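Ticket 38: Boundary layers missing from the Drilledgate catchment map
Status: Closed
Opened by: Karlijn Van Loon, Hayes Landscape Partnership
Handled by: Njål Lindqvist, Velleo map support
Product: Velleo shared map viewer
Priority: Normal

Karlijn Van Loon, 09:12
The public map of the Drilledgate catchment has stopped showing the parish and woodland boundaries. The river and the footpaths still load. We have a meeting with the parish councils in October and they need to see who manages which parcel of land, so I would like this back before then. The layer list shows both boundary layers as ticked. I have tried Firefox and Edge with the same result.

Njål Lindqvist, 09:40
Thanks. Could you tell me whether the boundaries are missing at every zoom level, and whether anyone has replaced the source files this month?

Karlijn Van Loon, 10:05
Missing at every level. The woodland file was replaced after the new management agreement for Cerkitz Wood was signed. The parish file has not been touched as far as I know. 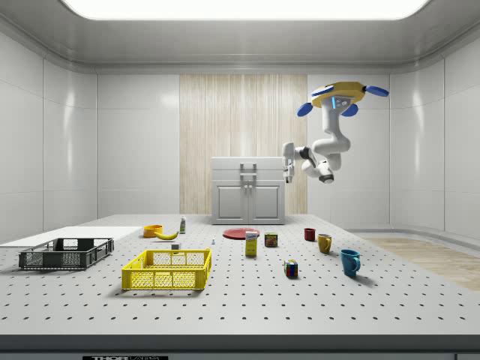 Attachment 1: white arm above the perforated table, cabinet at the back

Njål Lindqvist, 11:20
I have opened the project from our side. The woodland file has 67 parcels and they all read correctly in a desktop program, so the data is sound. The viewer log gives this each time the map is opened:

WARN layer group "boundaries": mixed coordinate systems, group skipped

The new woodland file was saved in latitude and longitude. The old one was in British National Grid, and so is the parish file. Both sit in the same group, and the viewer drops the whole group when they do not match.

Steps to try:
1. Export the woodland file again in British National Grid (EPSG:27700).
2. Upload it under the same file name.
3. Clear the tile cache from the project settings page.
4. Reload the map in a private window.
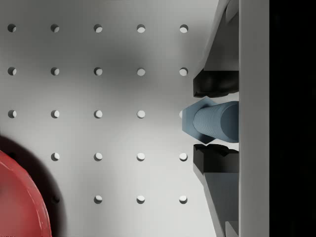
Please leave the parish file as it is. If the group still fails after step 4, send me the new log and I will split the layers into separate groups for the time being.

Karlijn Van Loon, 13:48
Steps done. The parish boundaries are back. The woodland ones draw in the right place, but 4 parcels on the north side of Cerkitz Wood have no manager name in the pop-up. They used to say "joint management".

Njål Lindqvist, 14:15
Those parcels have an empty "manager" field in the new file. The name has gone into a field called "manager_2", which the pop-up does not read. You can copy the values across in the attribute table and upload once more. No need to clear the cache this time.

Karlijn Van Loon, 15:02
Copied across and uploaded. All the names show now. Last attachment added.
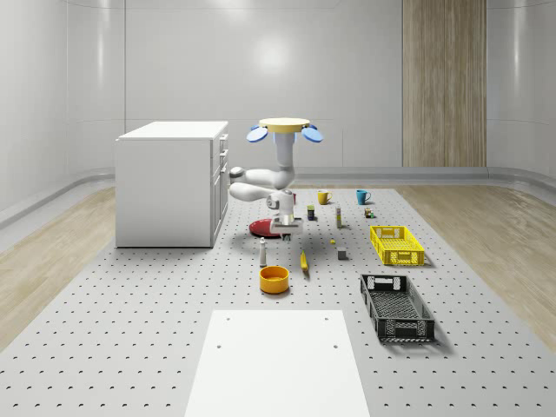 Attachment 2: arm over the table, red plate and two crates

Njål Lindqvist, 15:10
I can see the names here too. I have raised a request for the viewer to show the coordinate warning on the layer list as well as in the log. Closing the ticket. Reply within 4 weeks if you want it reopened.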